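Setting the shelf pins and back panel on a curved-side bookcase

Applies to the Davness tall unit and the older Quezada version with the same side panels. Allow one evening. Tools: tape measure, 3 mm bit with a depth stop, rubber mallet, square.

Stand both side panels upright on a flat floor and mark the front edge of each with masking tape. The curve makes it easy to swap left and right, and the error does not show until the back goes on.

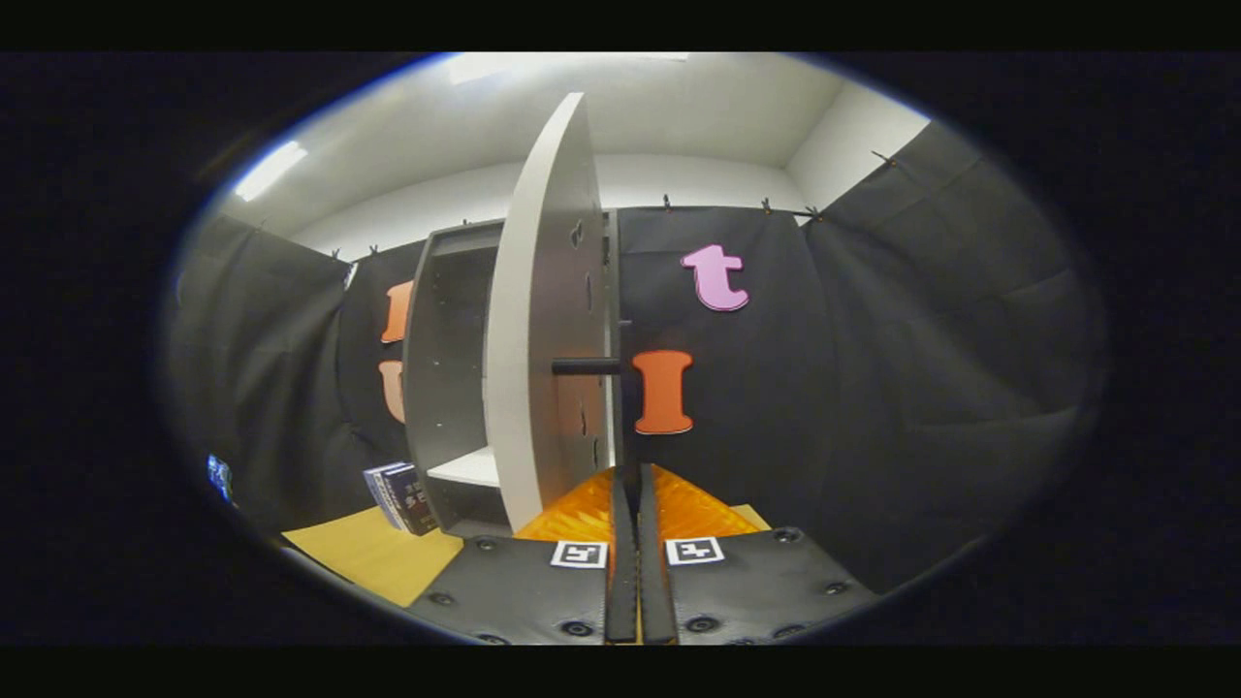
Measure up from the floor, never down from the top. The top edge is rounded and gives no reliable reference point. Mark the lowest pin at 8 inches, then use a story stick for the rest. Transfer the same stick to the second panel without flipping it.

Drill pilot holes to the depth stop. On coated board, run the bit at low speed and put tape over each mark to limit chipping. Tap the pins in until the collar meets the surface.

Fit the bottom shelf first, then the top, then the fixed middle shelf. Check both diagonals. A difference of nearly 3 mm is acceptable before the back panel is attached. Past that, loosen the fixed shelf and push the long corner in.

Slide the back panel into its groove and nail at 20 cm spacing. Anchor the unit to a stud before loading. 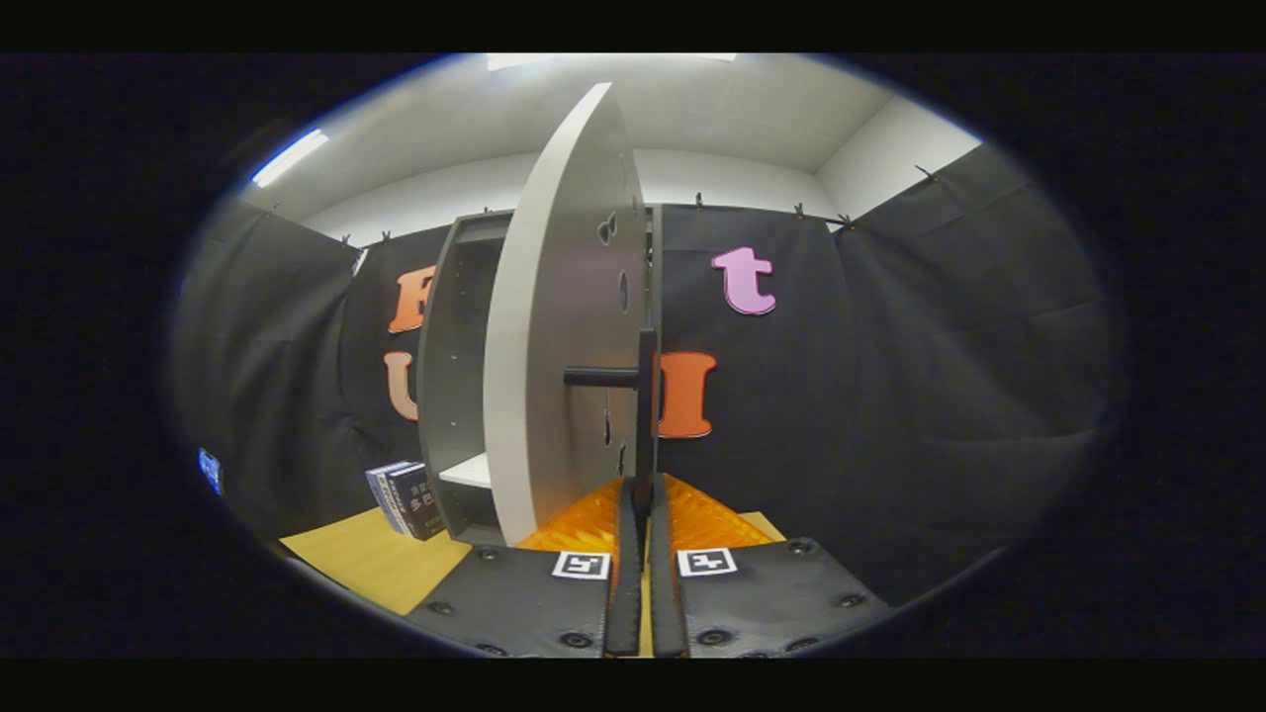
Siu-ming Fu: The groove on my Quezada unit was too tight for the back. I sanded the panel edge with 120 grit and it went in. Also, the Burkum pins are slightly thicker than the ones supplied, so drill a test hole in scrap first.

Updated 16 November 2020. The drilling section was rewritten to cover coated board.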